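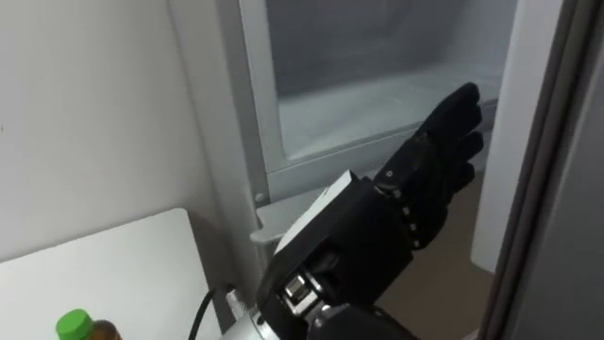

3. Method

We compared rental listings in two suburbs, Etton and Gendar, to see whether the wording of an ad had any link to how long the home stayed on the market. Sugeng Tjoa collected the Etton ads and Pilar Maldonado collected the Gendar ones. Every ad was copied into a shared spreadsheet on a Saturday, with the asking rent, number of bedrooms, parking and whether whitegoods were included.

The final sample was 47 listings. We left out share houses and anything leased by the week. Nine ads were listed twice by different agents, so we kept the earlier copy.

4. Results

Two-bedroom units made up most of the sample in both suburbs. Ads that named the heating type and the nearest bus stop were taken down sooner than ads that only used words like "stylish" or "sought after". The difference was clearer in Gendar. In Etton, rent mattered more than wording — the cheaper units went first whatever the ad said.

Five listings dropped their rent while we were watching them. All five were managed by Rondonuwu.

5. Limits

We could not tell why an ad was taken down. It may have been leased, or the owner may have changed their mind. Murnex, the site we used, does not show this. We also did not visit any of the homes, so the condition is only what the agent wrote.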